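About Vutley Garment Care
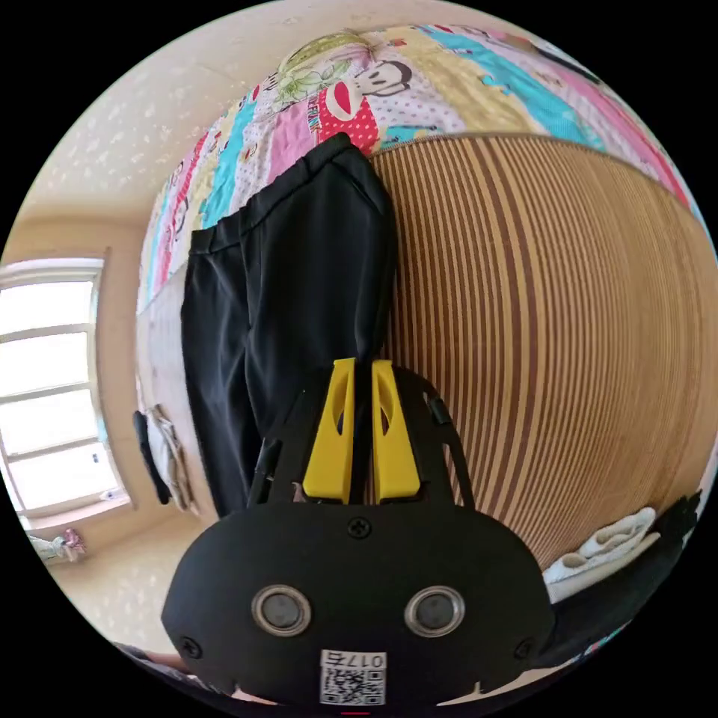

Vutley Garment Care was founded in Flornside to provide laundering, pressing and repair services to households and small businesses. The company remains independently owned and is led by its managing director, Kai-wen Pan, who joined as a presser and has worked in every department.

We serve almost 600 customers each month from 3 locations: the main workshop on Barroso Street, a collection counter in Flornside Market, and the Timitz alterations room, which opened in May. Hotels, restaurants and school music departments make up a large part of our contract work. The remainder comes from local residents.

All garments are inspected on arrival and tagged with the customer's order number. Stains, missing buttons and worn seams are noted on the ticket, and no repair is carried out without the customer's approval. Wool and formal wear are finished by hand – a practice the company has kept since its first year.

Vutley employs 16 people. New staff complete a paid training period in fabric care before working on customer orders, and experienced employees may apply for further instruction in tailoring.

Contract inquiries may be made at the Barroso Street office during business hours. Orders of more than 200 pieces require advance notice.

Page last reviewed 03/08/2026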